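3.2 Gathering the Examples

We had hoped at first to collect everything on the real arm, and for a few weeks in February we did just that, with Osian Powell patiently guiding each attempt by hand. It was slow going, and we grew fond of it all the same, but a learner like Radevell is hungry, and we could see that hand guidance alone would never keep it fed. So we moved the bulk of the work into Fekdale, our simulated room, where an operator can start over with a single key press and no one has to crawl under a table looking for a dropped part.

Each operator recorded 40 attempts per layout, and after we set aside the ones where the operator stopped early we were left with 192 that we were happy to learn from. We kept the clumsy ones too — the small corrections in them seemed worth having. Between attempts the loose pieces were moved a little, so that the learner would not simply memorize one path across the table.

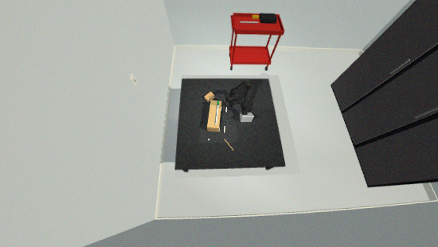

Figure 3. A layout in Fekdale, with the arm on the black table, the long tan box to the left of the gripper, and the red cart near the back wall.

Did the operators need any special training before their recordings were kept? Two practice sessions were enough for everyone who took part, and we threw those sessions away before any learning began.

Every recording stores the joint positions, the gripper command and the rendered view at each step. We describe in the next section how the Sodow filter trims the long pauses from the start of each attempt.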